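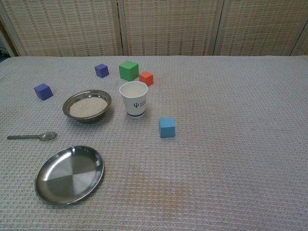

**Keeping rice and crumbs out of the gripper — tips for a small table arm**

Our arm is a Rurnodex, and it practices scooping rice with a spoon on a table in our Platville workshop. These are the habits which keep it working well.

- Switch off the arm and pull the plug before you touch the fingers. Every time, also for one grain.
- Use dry, uncooked rice only. Fill the bowl a little below the rim, then less is spilled.
- Pull the cloth flat before each session. A waffle cloth holds the grains in its small squares, so shake it outside and do not wipe it.
- Clean the finger joints with a soft, dry brush. Never blow with compressed air — it pushes the dust deeper into the joint.
- Foam cubes are kind to new finger pads. After changing the pads, let the arm lift cubes for 100 cycles, and only then give it the metal spoon.
- Grease the wrist gear every 2000 cycles. I use Grikard grease, two small drops. More grease collects more rice dust.
- Check the base screws in the evening, when the arm is cool. If one has turned, tighten it by hand and mark it with a pen.

For worn pads I order the soft type from Rojanasak, size 23. Wash them in warm water with a bit of dish soap and let them dry overnight before mounting.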